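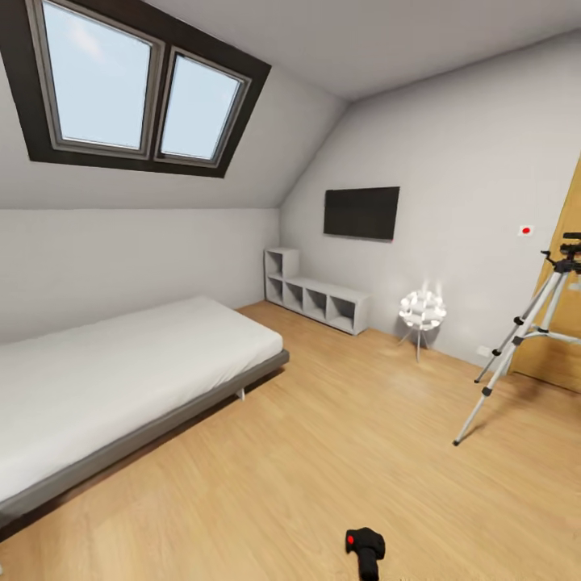
*The attic bedroom in the simulator, with the gripper at the bottom and the bare mattress on the left.*

Hi all, May update on the chores work, a little longer than last time because there's more to tell!

Most of the month went into the attic bedroom. You asked in April whether we could move past kitchens, and bedrooms are where Usby's customers keep telling them they want help, so that's where we went. The two jobs are tidying (get things off the floor and into the cube shelf) and making the bed. We ran 2,037 simulated attempts across both.

Tidying is going better than I'd have bet. Out of 1,000 runs, 719 ended with every item in a cubby. The misses are mostly soft stuff, socks above all, and I've got a folder of sock failures that I'm happy to show anyone who asks (nobody has yet). Sloped ceilings gave the planner fits for the first week, and we lost four days to it reaching up toward the low side of the room and giving up. Fixed now.

Bed making is the sad part. The other 1,037 runs were all fitted sheet, and 162 passed. Two corners, sure, fine. The third corner pulls the first one off, same as it does for me at home. The Berow cloth model is also stiffer than any sheet I own, so I don't fully trust even the passes.

Can a machine do your bedroom yet, then? Pick up the floor, nearly, if you don't mind it taking eleven minutes. Make the bed, no, and I wouldn't let Vellholm put that in the brochure this year.

Money: we're under on compute and over on staff time, and the two come close to canceling out. I'd like to move what's left of the travel line into a second cloth license. Could you let me know by Tuesday? The quote runs out after that.

Next month:

- soft items only, starting with the socks
- pillowcases (wish me luck)
- first tidying runs on the real arm at the Iwasaki lab, ten items, same shelf layout

The full run logs are in the shared folder under "attic."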